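Vondale Towel Folding Set: Data Card

The Vondale set contains 490 recorded folding sessions, each covering one household towel from first handling to final stack. It is maintained by Danica Urban and Seo-ah Tak.

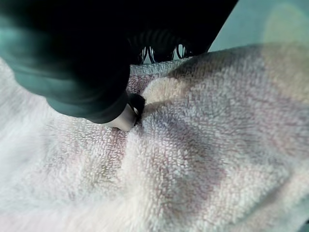

Each session is filed by fabric type, size and fold pattern. Fabric type is assigned before folding begins. Terry cloth, with its dense looped pile and often a faint tint, as in the white towel with the mauve-pink band, is filed separately from flat weaves. Washcloths are excluded.

Last revised: Wednesday, July 14, 2021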